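### 4.2 Grasp point selection on crumpled towels

The second set of trials tests whether the grasp scorer of Section 3 still ranks points sensibly once the cloth has lost its flat outline. Each trial begins with a single towel dropped on the covered table from a fixed height. The arm then makes up to 2 grasp attempts before the trial is closed. An attempt counts as valid if the cloth stays between the fingers for the whole lift and for the sideways move that follows it.

Training used 3340 labelled grasps from the Tovuder set, none of which include terry cloth. A further 690 grasps were held back for tuning the score threshold. We kept the threshold fixed for all the results given below, including those for the Khasawneh baseline, which we ran again with our own gripper settings. 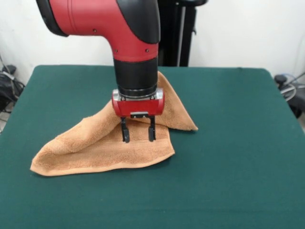
**Figure 5.** Parallel gripper at a raised fold of a terry towel. The woven border band runs along the lower front edge, and one corner lies flat to the left.

Terry cloth is a hard case for two reasons. The looped surface gives noisy depth readings, so small folds are often smoothed away before scoring. The border band behaves differently from the rest of the towel: it is flatter and stiffer, and the scorer tends to rate it highly even when it lies flush with the table. To limit this, candidate points are dropped when the local height above the table plane falls below the finger clearance. Tented folds of the kind shown in Figure 5 pass this check; flat corners do not.

Of the failed first attempts, 29 were slips during the lift. Most of these came from grasps that closed on the loops alone, with too little cloth between the fingertips. Raising the closing force reduced slips but led to more double-layer grasps, which make the later unfolding step (Section 4.3) harder. We therefore kept the lower force and let the second attempt start from a fresh depth reading. The same choice was made by Gu in the Solen trials, although with thinner cloth and a wider finger opening.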